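How to fold a T-shirt on the bed

Written by Amra Kadrić for the Hedwood home pages

Many people fold shirts in the air, against the chest. I did it also for many years, and my sleeves were always crooked. On a bed it goes better, and your back will thank you if the bed is not too low.

What you need: a T-shirt, a bed or other wide soft surface, and a drawer at least 80 mm high for the finished shirts.

Step 1. Pull the bed sheet a little at the corners. Small wrinkles do no harm, but a thick ridge under the shirt will push the fold to one side.

Step 2. Spread the shirt with the front down. Put the other laundry to the side, so you have free space to turn the sleeves. Look at the place where the sleeve is sewn to the body. The fabric likes to bunch there, and from this bunch a long crease can run across the shirt. Smooth it with a flat hand, from the middle to the outside.

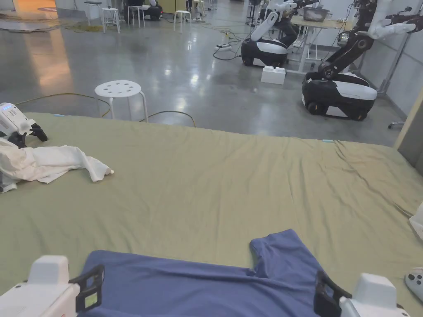

Should I iron the shirt before folding?

For a normal cotton T-shirt it is enough to smooth it by hand. I iron only shirts that I will wear to work.

Step 3. Fold one side to the middle, then lay the sleeve back so that it stays inside the edge. Do the same with the second side.

Step 4. Fold the bottom up to a hand's width below the collar. Then fold once more in half.

Step 5. Put the shirts upright in the drawer, with the round fold up. My drawer from Sundness is 300 mm deep and takes one row of them very well. In November I put the thin shirts to the back and the thick ones come forward.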